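Travura Brings Its Gatia Magnesium Drink Powder to Pharmacies in January
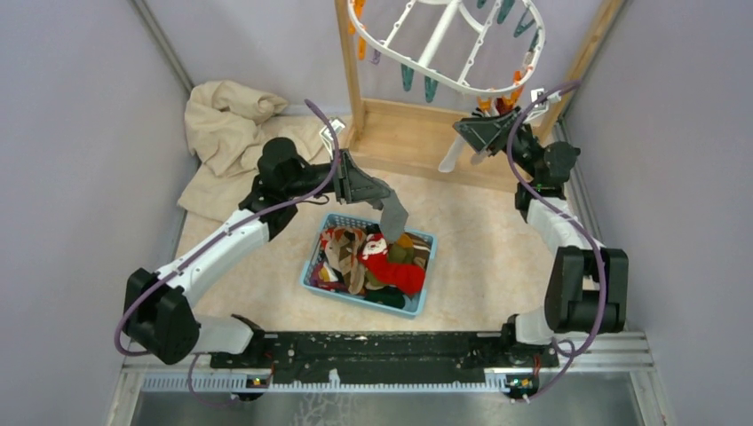 CLARNTON, 17 October 2023 - Travura, a family company for food supplements, announces today that its magnesium drink powder Gatia will be sold in pharmacies from January. Until now the customers could order it only in the online shop of the company.

Gatia comes in two flavors, lemon and black currant, and is sweetened with a little fruit powder. One box contains 48 single sachets. The content of one sachet is stirred into a glass of water and taken with a meal.

"Many customers wrote to us that they would like to ask a pharmacist before they buy," says Roswitha Egger, managing director of Travura. "We find this a good wish, and we worked on it for a long time."

At the start, 13 pharmacies in Clarnton and in the Mösli district will have the powder on the shelf. Their staff will receive a short training from Shakuntala Shukla, head of nutrition at Travura. The online shop stays open and the recipe remains the same - only the box has a new design, with larger print for the list of ingredients.

Pharmacies which are interested in Gatia can ask for a sample box and the price list from Eustaquio Ponce in the sales office.

Food supplements do not replace a varied diet. Persons who take medicine or have a kidney disease should speak with their doctor before use.

Press contact: Waltraud Berchtold, Travura, Clarnton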